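Basket Questions, Answered

I get a lot of emails about baskets. More than I ever got about paint colors, which used to be the main thing on this site! So I finally sat down one Sunday with a pot of coffee and pulled together the ones that keep coming up.

Why baskets and not plastic bins?

I like looking at them, mostly. I had clear bins for years and they worked fine, but they made my kitchen feel like a stockroom. A wicker basket can sit out on the counter all week and I don't feel the need to hide it when people come over. Bins still win for anything that leaks — I keep one under the sink and I'm not giving it up.

What size should I buy first?

Get a big rectangular one. Round baskets are pretty, but they waste the corners of a shelf, and you'll end up with a funny little gap you can't use. Measure the shelf before you go, and measure the depth too (I forgot the depth once and had a basket hanging out over the edge of my pantry for a whole winter).

How do you decide what goes in and what stays out?

I dump everything on the table first. All of it, the mugs, the fruit, the bottles, the dish towels. I put a dark cloth down so I can see what I've got, and then I put things back in one at a time. Cloths and small cups go in first for me, just because they're the things I reach for in the morning. 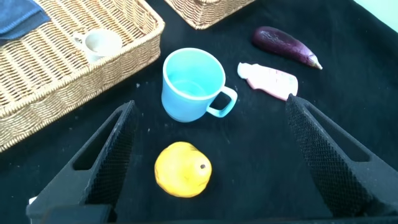 If something is still on the table when I'm done, it either gets its own spot or it goes to the donate box. I try not to cheat on that part. I do cheat on that part, but I try.

Can I keep fruit and vegetables in wicker?

Yes, and I do. Air gets through the weave, so it's a nice home for lemons, onions, squash, that kind of thing. Line it with a cloth if your basket is rough inside, and check the bottom every few days. I once found a very sad potato in April that I'm pretty sure went in before Christmas. An eggplant I'd use up quickly wherever you keep it.

Won't cups get chipped in there?

I haven't chipped one yet. I fold a towel and tuck it beside them so they don't knock around when I carry the basket. Heavy mugs I leave on the shelf.

How do I clean the things?

Crumbs get down in the gaps, especially in the floor of the basket. Take it outside, flip it over and smack the bottom. Then use the brush attachment on the vacuum, or an old toothbrush for the corners. For sticky spots I use a damp cloth with a drop of dish soap and let the basket dry completely before anything goes back in. Please don't soak it!

Where did you get yours?

Two came from Mundenora, a little home store near me that I can't walk past. Another was a gift from my friend Elmarie Naidoo, who was moving and had 13 of them (she says it was a phase). I've also had good luck at yard sales. Look at the rim and the handles before you pay, and skip anything with a musty smell.

Do you label them?

No. I tried tags and they kept falling off in the hall closet. If you share a kitchen with people who put things back in creative places, though, tags might save you some arguments — tie them on with string and write big.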